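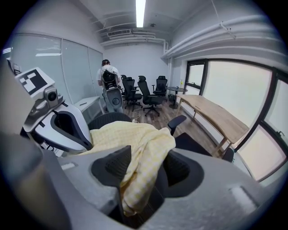

Domingo, julio. Segunda tanda del tinte de cebolla sobre algodón. Mordiente: alumbre al 15 % sobre peso de fibra, baño de 1000 ml por muestra, una hora sin hervir. Las 355 pieles que trajo Dorin de Chiriac siguen sin pesar — pendiente. El amarillo que busca Annick para los manteles de Eddale es más bien pálido, parecido al del paño de cuadros amarillos y blancos que está sobre el respaldo de malla negra, y lo nuestro sale todavía demasiado ocre.

Muestra A: agua del grifo. Tira a mostaza. Muestra B: agua destilada, más limpia, pero irregular en los bordes. Creo que metí la tela sin remojar lo suficiente. Repetir B con remojo de toda la noche.

Bríd propone bajar a la mitad la cantidad de pieles y no tocar el alumbre. De acuerdo. Si aun así queda oscuro, probar con gualda (Horațiu tiene un bote, preguntarle).

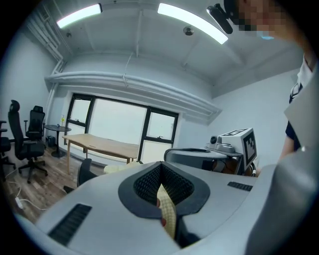 Amarillo pálido, textura de cuadrícula.

Prueba de luz: dos tiras en la ventana sur, mitad tapada con cartón. Mirar a las 2 semanas. La de la tanda anterior había perdido bastante en la parte descubierta — avisar a Annick antes de que encargue tela.

Falta: papel de pH, cinta para etiquetas, lavar la olla grande.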